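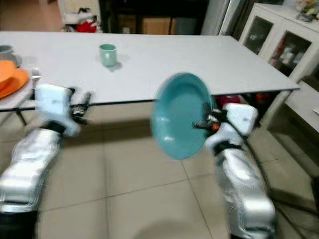
Teal bowl, inner surface.

Home Tickets Knowledge Base Contacts Log In

9/13/20
Posted by Rajeshwari Annamalai

Ticket 269: White film on dishes, Mutport kitchen
Status: closed, with one follow-up open
Equipment: Gallard undercounter dishwasher, Umex water softener upstream

Reported problem
Chalky film on glasses and dark dishes after a normal cycle. Plastic trays are affected less. The film wipes off with white vinegar and does not wipe off with a dry cloth, so it was treated as mineral scale. Kitchen staff had already changed detergent twice with no difference.

Check 1: detergent and rinse aid
Dispenser cup opens and empties. Rinse aid reservoir full, dosing dial at the middle setting. Raised the dial one step and ran two cycles. Film unchanged. Dial returned to the middle.

Check 2: spray arms and filter
Upper arm had three blocked holes, cleared with a wooden pick. Filter basket had label scraps in it. Both arms turn freely. Slight improvement on the top rack, none on the bottom. The blocked holes were a fault but not the reported one.

Check 3: water temperature
Display shows 142 F at the end of the main wash. Probe thermometer in the sump read the same. Heater ruled out.

Check 4: water hardness
Test strip at the cold tap, which bypasses the softener: hard. Test strip at the dishwasher inlet: also hard, same color band. The softener was passing water without treating it.

Check 5: softener
Salt level looked normal from above. Pushed a broom handle into the brine tank and hit a solid crust partway down, with an empty space under it. Salt bridge. The unit had been running its regeneration schedule against almost no brine. The clock was also wrong, apparently since a power outage — regeneration was starting during lunch service, when the kitchen draws the most water.

Fix
1. Put the softener in bypass.
2. Broke up the crust by hand and scooped out the loose pieces.
3. Added one 50 lb bag of pellet salt. The old salt was a fine grade, and the Umex manual advises against it.
4. Reset the clock and moved regeneration to 2 a.m.
5. Started a manual regeneration, waited for it to finish, then took the unit out of bypass.
6. Ran the inlet line for a few minutes and retested. Strip reads soft.

Result
Ran an empty cycle with descaler, then a mixed load. Glasses came out clear. Dishes with old film needed a 30 minute soak in diluted vinegar before washing, and two glasses are still cloudy after it. Those are etched and will not recover.

Notes
Do not fill the brine tank past the line molded on the inside wall. The tank sits next to the dryer vent and the humidity there probably helped the crust form. Moving it means extending the drain line. Poojary Plumbing has been asked for a price.

Follow-up
Check the brine tank and repeat the inlet strip test in October. If the inlet reads hard again with loose salt in the tank, inspect the injector and its screen before ordering resin.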